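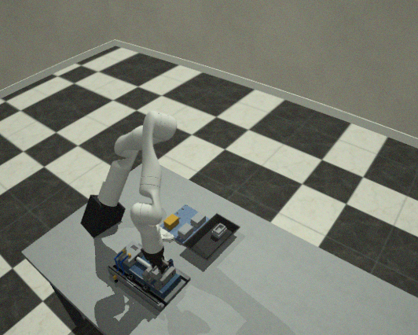 Section 4: Setting up the label printer

Posted in March by Brollow Technical Publications

This section covers first installation of the Mandholm 48 label printer on a single desk. For shared printing over a network, complete steps 1 to 9 first, then go to Section 6.

Before you start

Check that the supply voltage matches the rating plate under the rear cover. The printer needs 100 mm of clear space at the back for the paper path and enough height above it for the lid to open fully. Do not stand it on carpet or on top of a computer case.

Fitting the roll

1. Make sure the power switch is at O. Leave the mains lead unplugged.
2. Press both lid catches and raise the lid until it locks.
3. Slide the roll holders apart. Place the roll between them with the labels facing up and the loose end towards you.
4. Close the holders until they touch the roll. The roll must still turn when pushed with one finger.
5. Feed the loose end under the guide bar and out past the front edge by one full label.
6. Lower the lid and press down on both sides until each catch clicks.

CAUTION: The print head is behind the silver strip inside the lid. Do not touch it with bare fingers or metal tools. Allow it to cool before cleaning.

Note: Rolls wider than 111 mm do not fit. Narrower rolls must sit against the left holder.

Connecting and testing

7. Plug in the mains lead and set the switch to I. The green lamp flashes, then stays on.
8. Hold down FEED for five seconds. The printer measures the gap between labels and may run out several blank ones.
9. Press FEED twice. A test label prints with the model name, the firmware number and the label counter.
10. Connect the USB lead and install the driver from the Masilela software page. Choose "Local port" when asked.

If the green lamp goes on flashing after step 7, the lid is not fully shut. A red lamp after step 8 means the gap was not found. Repeat steps 2 to 8, and check that the roll is the gapped type. For continuous rolls, set Media to "Continuous" in the driver and leave out step 8.

Note: The label counter cannot be reset. Replacement heads keep the old count.

Comments (3)

stistomia_stores: Step 8 ran out a lot of blanks on ours until we set the label length in the driver first. Worth adding.

pkr48: Counter on my test label says 1,003 and the printer was sold to me as new. Is that factory testing?

lowerdesk: Left holder is stiff. Push from the base, not the top.

This site uses cookies to remember your language and manual version. Accept | Manage settings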